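Print this article
E-mail this article

Gathering examples in a kitchen that does not exist

The dataset that Ingeborg Mayrhofer's group at Norkau released in June contains 2,737 demonstrations, all of them collected in simulation and all of them of one arm moving ordinary things on a kitchen island. Mayrhofer, who leads the work, prefers to talk about the ones that were thrown away.

"We set out the rejection rules before we recorded anything," she says. "If you write the rules afterward, you write them to fit what you have."

The collection is called Pika. Each entry is one complete attempt at a task, driven by a human operator through a hand controller, with the arm's joint positions, the gripper opening, the rendered views and the poses of every movable object stored on a common clock. The tasks are short. An operator is told to pick up a certain bottle, or to carry something from one part of the counter to another, and the attempt ends when the operator presses a button or the time runs out.

Hoi-yan Yu wrote most of the scene generator. She describes the fixed part of the kitchen as deliberately dull: an island with a sink set into it, a back counter, cabinets, stools. What varies is what stands on the island, where it stands and how it is turned.

"The policy has to find the neck of a bottle when there are three other bottles near it," Yu says. "If you train on a single bottle in the middle of a clean counter, it learns where the middle of the counter is."
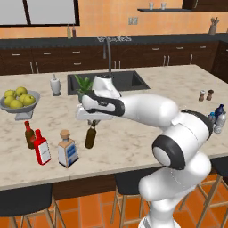
She would not call the clutter random. The generator draws positions from regions that were marked by hand, and it refuses any layout in which the target is beyond the arm's reach. Early versions had no such check. Operators would spend a full minute stretching toward something that could not be grasped, and the logs filled with attempts that carried no information except that the arm has a limited reach.

The grasps themselves were a separate problem. A simulated gripper closing on a simulated bottle depends on contact settings that are easy to get wrong in either direction. Too little friction and everything slides out. Too much and the arm can lift an object by one corner, which a real one could not.

"The operators find the error before we do," says Clifford Melnyk, who ran the collection sessions. "They are paid by the session, they want the episode to succeed, and after a day they know that a certain object can be picked up in a silly way. Then you get two hundred silly pickups."

Melnyk's answer was to review early and often. He watched a portion of each session on the same evening at double speed and sent back notes. Most of the notes were about pace. New operators hurry the approach and then hesitate above the object, and a learning system trained on that behavior also hesitates above the object. He asked for a steady descent, a short stop before closing, and a lift straight up before any sideways motion.

The stop before closing was argued over for some time. Kwan-ho Wei, who trains the policies, wanted it removed. A model that predicts the next motion from the current view can get stuck at a pause, he says, as nothing in the view changes while the arm is still. In the end the pause was kept at recording time and trimmed when the training files were built, so that both versions exist.

"I would rather cut than not have it," Wei says. "You can't put a pause back."

Two kinds of view are used in training, one that takes in the arm and the island together and one that looks past the fingers at whatever they are holding. Wei considers the second the more valuable for the last few inches of a grasp. It is also the more troublesome. Once an object is held, it can cover much of what the policy needs to see in order to put the object down, and a flat object held on edge behaves differently in that respect from a tall one.
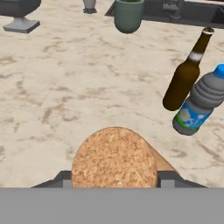 How does the group decide that an attempt has failed?

There are three tests, according to Melnyk. The object has to end inside the target region, it has to be at rest, and nothing else on the counter may have moved farther than a set distance. The last test removes more episodes than the other two together. An operator who brushes a neighboring bottle on the way in may still finish the task, but the episode is filed separately and is left out of the main training set.

Those filed episodes are kept. Wei has used them to train a second, smaller model that only estimates whether an attempt is going well, and he thinks this may prove the better use of the operators' time. A clean demonstration shows one way to succeed. A poor one, labeled at the moment where it went wrong, says something about the limits.

Labeling that moment is slow work. Celina Ostrowski did much of it by hand, with a tool that steps through an episode and lets the reviewer mark a point on the timeline. She and a second reviewer marked the same 49 episodes without seeing each other's marks, and then compared. On knocked objects they agreed closely. On poor grasps they did not.

"When did the grasp go bad? When the fingers closed, or when the hand came in at the wrong angle before that?" Ostrowski says. "I marked the angle. The other reviewer marked the closing. Both are defensible, but you can't mix them in one column."

The column was split. The release notes now describe an approach error and a closing error as separate events, and an episode may carry both, either or none.

Ostrowski also maintained the instructions attached to each episode. Every task was written in plain words by a person, then reworded by 2 others who had not seen the original. The generator's internal name for an object was never shown to them. They looked at the rendered view and wrote what they would say to somebody standing at the counter, which produced a good deal of variety and a few genuine ambiguities. "Pick up the bottle" is of little use where several are present, and such instructions were sent back.

Asked what the operators found hardest, Melnyk names depth. The controller display is flat, and judging whether the open fingers are around a bottle neck or just in front of it takes practice. The group tried drawing a faint shadow beneath the gripper as an aid. It helped the operators and had to be removed from the recorded views, which meant rendering every episode a second time from the stored poses. Rendering after the fact became the standard method and brought an advantage that had not been planned: the viewpoint and lighting can be changed without recording anything again.
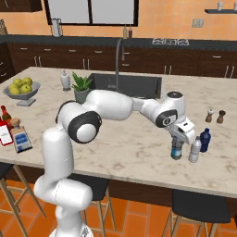 Why collect demonstrations from people at all, when a planner could produce the motions in simulation?

Planned motions were the first thing the group tried, Mayrhofer says, on an earlier project named Wojcik. The planner had full knowledge of where every object was, and it made decisions on the basis of facts that could not be seen from any view. A policy trained to copy those motions was being asked to copy choices it had no means of explaining. Human operators see only what is displayed, so their corrections are tied to something visible.

She concedes that people are expensive and inconsistent. The sessions used 14 operators, and their styles can be told apart in the data. Some bring the hand in high and drop; others come in low along the counter. Wei at first treated this as noise and later added an operator code to the training input, with a modest gain in success on objects that had been held out. He is cautious about the result and has asked a partner lab at Rurlow to repeat it with different operators.

The larger question is how much of this transfers to a physical arm. Mayrhofer declines to give a figure. Tests are under way with a real counter and a comparable set of objects, and the first differences have been in the contacts. Thin plastic yields when it is squeezed and the simulated version is rigid. Glass has been less of a problem in grasping and more of one in vision, as reflections in the renderer are simplified.

"People ask if the simulated kitchen looks real enough," she says. "I am more concerned with whether things tip over at the right angle."

Yu is now rewriting the part of the generator that sets object weight. At present a bottle of a given kind always weighs the same, full or empty, and she wants the weight drawn separately for each episode, with no change in how the bottle looks. The operators have been told that this is coming. Recording under the new settings starts once Melnyk has finished a revised set of pace notes, and the existing episodes will stay available under their present numbering.

Print this article
E-mail this article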